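Subject: Re: [praltodach-users] Index rebuild slow after 30 days retention
From: Vlasta Bošković

Witold Jakubowski wrote:
> We moved the mail archive to a new server in May. The nightly rebuild
> now takes 725 minutes. The old box finished before 6 a.m. Same config,
> retention still set to 30. Is the segment size to blame?

Segment size is unlikely. I would look at the merge threshold first. The default is 4,000 messages per segment, and the importer ignores it when it reads from mbox files. It writes one segment per file instead.
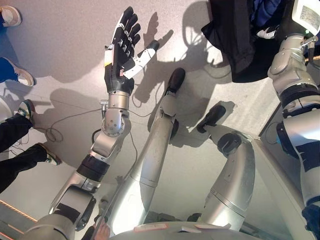 Run the stats command and check the segment total. Ours came to 1,232 after the import, nearly all of them tiny. Each rebuild opens every segment twice — once for headers, once for bodies — so disk seeks dominate and adding memory does nothing.

The fix is a forced merge with the daemon stopped. Take a copy of the index directory before you start. The merge does not resume if it is interrupted.
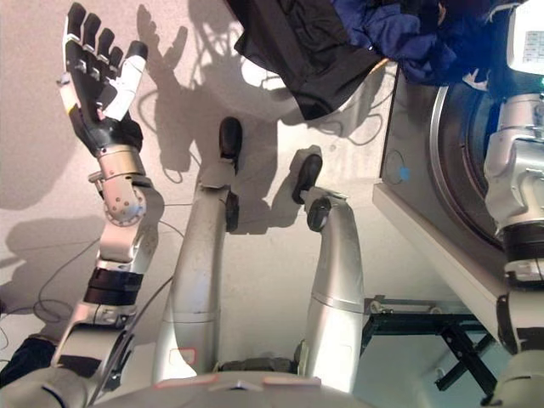
Afterward, set the merge policy explicitly in the config file. The value shown by the status page is the compiled default, whatever the file says. Tihomir Angelovski posted a patch for that, but it has not been merged.

If the rebuild is still slow, post the stats output and the file system type. Network mounts are a separate problem.

Vlasta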